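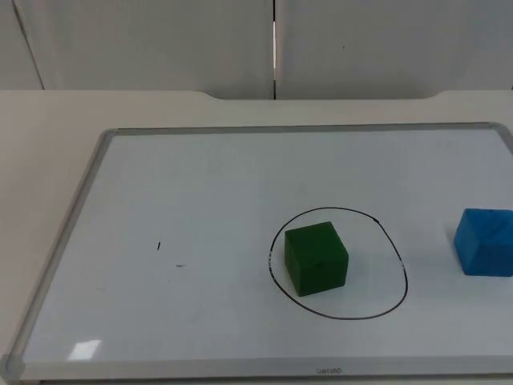
Handside Investors' Group
Minutes of the April meeting

Present: 33 members. Apologies were received from three members. The meeting was opened by the chair at 6:30 p.m.

1. Minutes of the previous meeting

The minutes were read and approved with one correction. Under item 5, the word "refunded" must be changed to "credited". The member who asked for this correction explained that the money was put to his account at the broker, but he did not yet receive it in his bank.

2. Fees charged by Tunent

The chair reported on the letter which Tunent sent to its clients in the winter. According to the letter, every account with no trades during one quarter will pay an inactivity fee of $14. Several members have already been charged. One member with four small accounts for her grandchildren paid the fee on all four.

It was discussed if the fee was announced correctly. The account agreement says that clients must have notice in writing before any new charge. Some members received the letter by mail, some found it only in the document section of the website, and two members are sure that they received nothing. The secretary asked everybody to look again at home, also in the junk mail folder, before we write to the firm.

A member proposed to move all accounts to another broker at once. Others answered that Tunent also asks a fee for the transfer, and that it differs by type of account. No vote was taken on this proposal.

Decided: the secretary will write one letter to the complaints department of Tunent in the name of the group. Members who want to be included shall send a copy of the statement where the fee is shown. Account numbers should be covered, except the last digits.

3. Gravby income notes

This item took the longest time. In total 188 questionnaires were sent to members and former members who bought the Gravby notes, and the answers are now put together in one table. Most of the buyers said that the notes were described to them as similar to a savings product. Very few remembered that somebody spoke to them about the early exit charge.

The table will not be sent by email, as it contains private information. Members can read it at the meeting place before the next meeting.

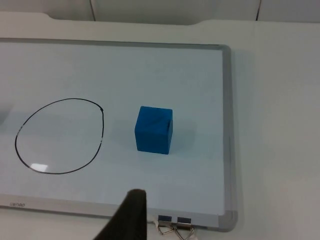 One member replied that he did hear about the early exit charge, and that it was also on the second page of the papers he signed, so the group should be careful not to say that all buyers were kept in the dark. The chair agreed with this, and the summary will be changed to say "most of the buyers who answered".

It was asked whether there is a last date for making a claim. The secretary does not want to give an answer without advice from a lawyer. The firm Sakamoto has offered a first talk without payment, and the offer was accepted by a show of hands, with two against.

4. Money

The group has to pay $200 for the room until the summer. The payment was approved. The yearly fee for members stays the same.

5. Other matters

A member asked for larger print on the agenda. This will be done.

It was requested again that members do not give advice to each other about single shares during the meeting. After the meeting they are free to do it.

The meeting was closed at 8:15 p.m. The next meeting will be in May, at the same hour. Copies of statements for item 2 should reach the secretary before the end of April.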